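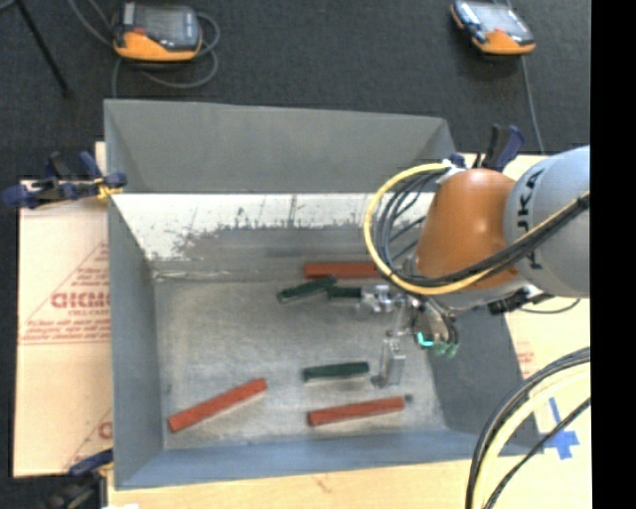
Ticket 255 - gray bin, scuffed lining
Opened 2021-06-13, status: waiting on Kiltari

Hi again! The back wall of our big gray Gruso bin is looking rough - there's a whitish strip across the inside that's all black scratches and ragged scuffs, and the floor is getting patchy too. I tried dish soap, then a melamine sponge (two of them, they just crumbled). No luck on the dark marks. The red and green bars still lie fine on it, so I'm not in a panic. Can it be relined, or do I order a new one before July?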